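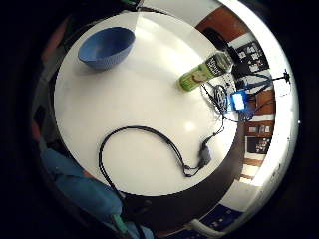
6 min read

Search articles, topics, authors

The smoothie is not your breakfast's friend

My gym in Nevthorpe put up a poster in May that said a cold-pressed juice before 9 a.m. would "reset" me. I have been going to that gym for years and nothing in it has ever reset me, including the showers. But the poster stayed up, and soon people were paying for the stuff at the front desk, so I started reading labels.

I should say where I stand. I like juice. I drink it when I want something sweet and I don't feel bad about it. What I don't buy is the idea that it belongs in a separate class from other sweet drinks because a fruit was involved at some point. Most of the fiber gets left behind in the press. The sugar comes along for the ride. You can drink several apples in under a minute and be hungry again before lunch, and I doubt many people have ever sat down and eaten several apples in a row.

The company behind our poster is called Gedura. Its website says the drinks are "designed around your morning." I wrote and asked what that meant. The reply ran to four paragraphs and used the word "intentional" in each of them. I asked if they had compared their drink with a plain bowl of oatmeal, and I'm still waiting on that one.

Then there is the price. A 25-day plan from Gedura costs more than I spend on breakfast in a whole season, and I am not a careful shopper. The Grundier store near me sells a big bag of oats that lasts me weeks. It has no plan and no app, and it has never sent me an email about my goals.

Fans of the morning juice tell me they feel better on it, and I believe them. I'd feel better too if I had started getting up earlier, quit the drive-through donuts and told all my friends I was on a program. Change five things at once and the one you paid the most for tends to get the credit. I would like to see someone keep the early nights and drop the bottle, then report back.

None of this makes juice bad for you. A glass with your eggs is fine. My complaint is with the word "reset," which sounds medical and commits the seller to nothing. Ask at the front desk what is being reset, and to what. I did, and was handed a coupon.

Comments (3)

oatsandcoffee
I did the 25 days. Lost two pounds and got them back at a wedding.

Eglītis
You skip over people who can't face solid food early in the day. For me it's juice or nothing until noon.

pressed_for_time
Blenders keep the fiber in, so your headline is wrong. Smoothies and juice are two different things.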